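From: Boglárka Vörös
To: Medve wildlife list
Subject: Re: badger latrines and the new sett above Cillau

Levente Vass wrote:
> Walked the north bank at first light and found what I think is a
> second entrance, 35 paces uphill from the big one. Fresh spoil heap,
> old bedding grass dragged out, and claw marks on the elder trunk.
> Could be fox, I know, I know. Has anyone been up there in the
> evening? I don't want to call it active on the strength of one heap
> of dirt.

Levente, it's active!! I went up last night with Tímea and we sat against the big beech from seven until it was too dark to see our own boots. First animal out at 7:40, nose up, back in, out again, then a long scratch (belly, both sides, very thorough). Then a second one came out of YOUR entrance and trotted straight down the path to the first. So the two holes belong to one clan as far as I'm concerned, and I'd put the elder down as theirs too.

The best part was the wasp nest. The larger badger went to the bank below the stile and dug for a good while, stopping to shake her head and snort, then going right back in. I have read about this for years and never seen it. Tímea had her hand over her mouth the whole time to keep from squeaking. This morning I went back and there was comb all over the slope and a few very angry survivors, so please go around by the upper path for the next couple of days, especially with dogs.

On the latrines: I count 16 pits along the fence line now, mostly plum stones and beetle bits, with some corn from the Brulance side. Edgars Urbonaitė asked whether the clan across the stream uses the same line. I don't know. Zsófia Kozma did the colored pellet trick years ago with peanuts and syrup and may still have a bag of pellets. Zsófia, do you? I would happily do the crawling around.

Other things. Petbridge called about the young hedgehog from the school parking lot. It came in badly underweight, and they won't let it go until it's over 800 grams, so it will be with them a while yet. They are short of old towels and soft cotton. Anything clean is fine, no loose threads or buttons please. I can take a bagful over if you leave it on my porch. 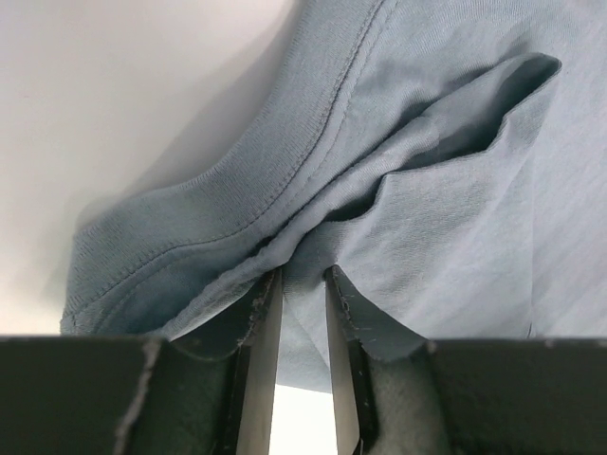

Soft cotton jersey, pale blue. Check hems for loose stitching before you donate.

Back to badgers. I'd love to get four or five evenings in before the end of September, while they are feeding hard and coming out in decent light. Two people at a time, downwind, dark clothes, no flashlights until they've moved off. The beech is 80 feet from the main hole, and I wouldn't sit any closer. Write me with the evenings you can do, and Levente, you get first pick.

Boglárka

P.S. Tawny owls calling from both sides of the valley on the walk down. Bring a hat, the midges are terrible.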